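The message came through at 4:40 in the morning, and I was already awake, which tells you something about how I slept the week my contract with Tenside was up for renewal. "Your hours have been adjusted," it said. A little smiling box icon sat next to it. I'd gone to bed a thirty-two-hour person and woken up as a nineteen-hour person, and my rent hadn't been adjusted at all.

I sort parcels. I've done it for six years, at three different warehouses, and I like it more than people expect me to. There's a rhythm once you get going, and the night crew is funny in a way the day crew will never be. (Day crew, I love you, but you talk about your lawns.) What I don't like is having a shift vanish while I'm brushing my teeth.

So I started asking around, first at my own site and then at the Varma depot across the highway, where half my old coworkers ended up. I figured I'd hear from a dozen people. I heard from 188! Some wrote two lines, some wrote pages, and one man sent me every schedule he'd received since May, with the changes marked in green pen.

The stories have a lot in common. You get your week on the app and you plan around it. You line up your mother-in-law for the kids, you tell your other job you can't do evenings, and then the week changes. If you turn down the new shift, your reliability score drops, and the score decides who gets first pick next time. One woman at Varma told me she'd lost eleven points for going to her own citizenship interview. She'd asked for the day off a month ahead and has the screenshot.

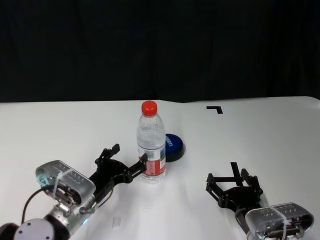

Features Desk – Work & Pay

Lavanya Mudaliar has been a shop steward at Varma for longer than the app has existed, and she remembers when the schedule was a sheet of paper taped up next to the time clock. I met her in a diner near the depot, where she ate a grilled cheese at nine in the morning and went through my pile of messages with a highlighter.

"People think I'm against the app," she said. "I'm not. I like swapping a shift from my couch! I want them to tell me on the first of the month what I'm working, and then stick to it."

What she's asking for has a name, predictable scheduling, and it isn't very exotic. The steward group wants two weeks' notice, extra pay when a shift changes after that, and a score that doesn't punish you for saying no to hours you never agreed to. They took a petition to management in the spring with 236 names on it. Management wrote back to say it valued the feedback and would look at it alongside the software upgrade.

The upgrade is called Berix, and I've now sat through the training video twice. It sends you a shift offer and gives you 3 minutes to answer. Three! I can't find my glasses in three minutes. If you're driving, or asleep, or on the floor with your phone in a locker (where we're required to keep it), the offer goes to the next person and you're logged as "no response."

I asked Tenside about that locker rule. A very polite person in the press office told me that team members can check their phones on breaks. I asked what happens to an offer that comes in between breaks, and she said she'd get back to me. I'm still hoping.

Meanwhile there's Brostavach, the smallest of the warehouses out here, with 80 people on the payroll and a manager who still does the schedule himself in a spreadsheet. He posts it two weeks out. If he has to change something, he calls you and asks, and you can say no. I spoke to five people who work there and every one of them complained about the parking – but they all knew what they were doing next Thanksgiving.

I kept thinking about that on my drive home. Brostavach pays less than Tenside, by enough that I'd notice. I did the math on the back of a gas receipt anyway, and then I did it again with the nineteen hours instead of the thirty-two, and the second time it came out a lot closer than I wanted.

Lavanya's group meets again next month, in the room over the tire shop, and they've invited the Tenside night crew for the first time. I'm bringing the schedules with the green pen on them. I've asked for the evening off, and the app says my request is pending.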